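Looking after the hand grippers, Trillurau bench

A short gallery from the folding bench, put together by Lụa Lưu for the people who take over the Barros pair in June. Both hand units are stripped, checked and put back every 3000 cycles. The left unit was at 1567 when these pages were started. The full manual is on the Trusska shelf – this page only covers what gets asked most.

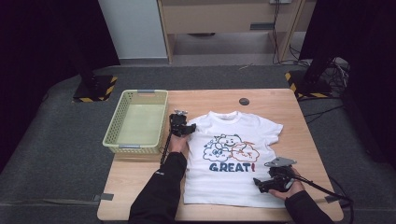

Cable routing is the first thing to check after a refit. Each hand unit has its own lead and the two should never cross. Lay a shirt out flat, bring both grippers over it and see where the leads fall. The left one goes down between the basket and the shirt, the right one goes off over the table edge toward the lower right corner. Reach to the collar and back to the hem a few times. If a lead drags the fabric, give it more slack and try again. A shirt with a big print like GREAT! is good for this, as any pull shows up in the lettering.

Clean the jaws with a dry cloth only. The Dreveo spray leaves a film and the fabric starts to slip.

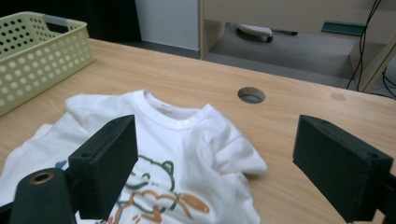 Finger blocks come off with a 2 mm hex key. Change them as a pair even if only one is worn, and log both. Set the new ones with the jaws wide open, so you can look at the two flat inner faces and compare them. There is a small screw hole near the outer corner of each block, and lint collects in it, so blow it out before the key goes in. Run 8 open and close strokes on bare tabletop before going back to cloth. If the faces meet unevenly, loosen, reseat and repeat.

Worn blocks go in the tray marked Barros, with the cycle count on the tag.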